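Nallell Upholstered Folding Bench, Gray

Product group: Laundry and dressing room
Range: Nallell
Supplied by: Delby
Status: In stock, one color

Overview

The Nallell is a low padded bench with a flat upholstered top, made for sorting and folding clothes at home, in small laundry services and in club changing areas. It has no backrest and no arms. The top is one continuous surface with no buttons, piping or center seam, so a garment can be laid out and smoothed without catching on anything.

A hard table is fine for trousers and towels. Knit shirts behave differently. On a slick top the lower layer slides while the upper layer is being straightened, and the side seams end up out of line. The woven cover on the Nallell gives enough grip to keep the lower layer still. It is not so rough that it drags on printed lettering or on the ribbing of a collar.

The bench is sold with the cover fitted. Legs are packed separately and need a hex key, supplied.

Dimensions and construction

Length of top: 123 cm
Depth of top: 70 cm
Height with standard legs: 57 cm
Legs: steel, powder coated, four, with adjustable feet
Frame: solid beech rails, screwed and glued at the corners
Deck: birch plywood
Padding: firm polyurethane foam, single layer
Cover: woven polyester, gray, removable, zipper on underside
Assembly: legs and feet only

The adjustable feet take up small differences in the floor. Set the bench in its final position before adjusting them. If it will stand against a wall, leave a gap of two or three fingers so the cover doesn't rub against the paint.

Surface

The padding is firmer than on a seating bench. Under hand pressure it gives slightly and returns at once. Softer foam was tried on the first version and was dropped after complaints that the garment sank in the middle and the fold lines wandered. The present foam can also be sat on for putting on shoes, but anyone looking for a comfortable seat should choose the Sulletti bench from the same supplier.

Gray was chosen for contrast. White sleeves, white socks and white trim show up clearly against it, and so do strong colors. Lint from dark towels is visible and should be brushed off before light clothing is laid down.

Using the bench for short-sleeved knit shirts

Raglan and varsity style shirts are the garments we get the most questions on. They have a contrast body and sleeves, stripes at the armholes or collar, and a body that tends to twist in the dryer. The stripes are useful. If the stripes along the two armholes lie straight and match each other, the shoulders are square and the rest of the shirt can be worked from there.

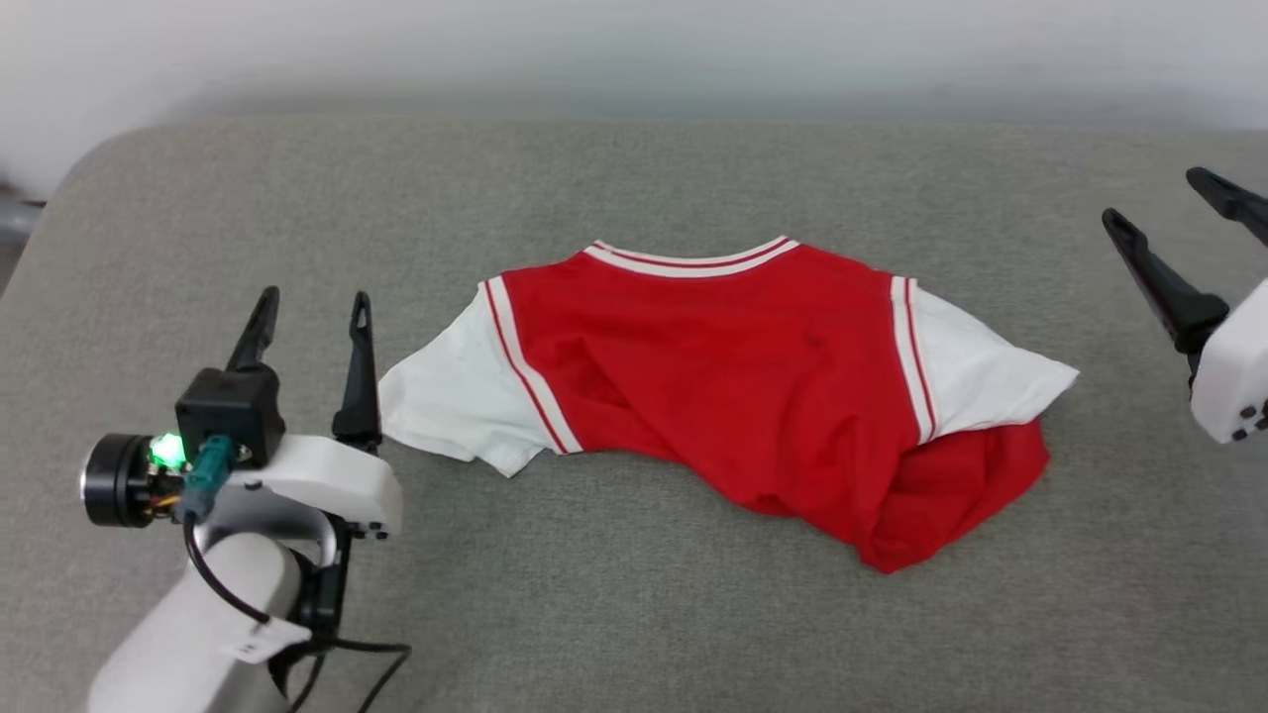

Start at the collar and work toward the hem. Place the shirt with the neckline pointing away from you, toward the far side of the bench. Open both sleeves out to the sides and flatten them with the palm. Do not pull on the cuffs; hold the sleeve near the armhole and ease it outward.

Next, find the two bottom corners of the body. When one side of the hem has rolled under, the fabric gathers into a lump on that side and diagonal creases run across the body. Pressing on the creases does very little. Reach under the lump, take hold of the hem corner, and bring it out toward you until the side seam runs straight down from the underarm. The diagonal creases will mostly go when the corner is out. Smooth what remains from the center to the sides.

Check the collar again at this point. Striped ribbing should curve evenly across the top without a tuck at either shoulder.

Fold one side in along a line from the middle of the shoulder to the hem, then turn the sleeve back on itself so it lies inside the folded edge. Repeat on the other side. Bring the hem up to just below the collar, or fold in thirds if the shirt is going into a shallow drawer. A shirt folded to the Fekete board (see Accessories) comes out 20 cm wide.

Adult shirts up to the largest common sizes fit on the top with both sleeves open. Long-sleeved shirts can be laid across the length of the bench. Bath sheets and double bed linen will not fit flat and should be folded in half before they are put down.

Folding height

At 57 cm the bench is meant to be used from a chair or a low stool. This suits people who fold for long periods and people who cannot stand for long. For standing use, order the tall leg set. The two leg sets use the same mounting plates and can be swapped at any time.

A seated user of average height can reach the far edge of the top without getting up. Shorter users may prefer to place shirts a little nearer to the front edge and leave the back strip free for the finished pile.

Care of the cover

Brush or vacuum with a soft nozzle. Remove spills with a damp cloth, working from the outside of the mark inward. The cover comes off by means of the zipper on the underside and can be machine washed, cool, on a gentle cycle. Close the zipper before washing. Do not tumble dry. Refit while very slightly damp and pull the corners down evenly; the fabric tightens as it dries.

Don't iron on the bench. The cover and foam are not rated for direct iron heat and the foam will compress permanently under a hot plate. A hand steamer may be used on a garment that is hanging, not one lying on the top.

New red and navy clothing should be washed once before it is left on the cover for any length of time. Loose dye can transfer to polyester if the garment is damp. Marks of this kind are not covered by the warranty.

Load and stability

The bench is tested for one seated adult in the middle of the top, or the same load spread over the surface. Do not stand on it. Do not sit on the extreme end, as the legs are set in from the edge and the bench can tip. Full laundry baskets may be placed on top, but a wire basket with bare ends should have a towel under it.

Retighten the leg bolts after the first month of use and then once a year. A bench that rocks after the feet have been adjusted nearly always has one loose bolt.

Accessories

Tall leg set. For use standing. Four legs and bolts.

Spare cover, gray. Same fabric as the fitted cover. Slight shade differences between production runs are normal.

Fekete folding board. Rigid polypropylene sheet with rounded corners, used as a template for shirts and light sweaters. Lay it on the back of the shirt directly under the collar, fold the sides over it, and slide it out through the neck end before the last fold.

Floor pads. Self-adhesive felt, set of four. Recommended on wood and vinyl.

Changes to the current version

The cover zipper was moved from the rear edge to the underside in March. Covers from before the change fit the present bench, and present covers fit the old one. The foam is unchanged. The corner joints now have two screws per side in place of one.

The layout of the top and the folding notes on this page are by Ottó Magyar, product development, Delby. Corrections and questions on the instructions can be sent to him through the contact form.

Common questions

Can the bench be stored on end?
Yes, with the legs removed. Stand it on a short side on carpet or cardboard. Leaving it on end with the legs attached puts strain on the mounting plates.

Is the cover suitable for homes with cats?
The weave is tight and resists snagging to some extent. It is not claw-proof.

Can two benches be joined?
There is no connector. Two benches pushed together along the long side stay in place on a level floor if the feet are set to the same height. The joint can be felt through thin fabric, so keep shirts to one side of it.

Are other colors planned?
No.

Does the foam smell when new?
There may be a light odor on unpacking. Leave the bench uncovered in a ventilated room overnight.

Delivery

Shipped in one flat carton. The carton contains the top with cover fitted, four legs, four adjustable feet, bolts, hex key and a printed sheet. Check the corners of the top before assembly and report transport damage before fitting the legs. Spare bolts and feet are sent free of charge during the warranty period; quote the number printed on the label under the deck.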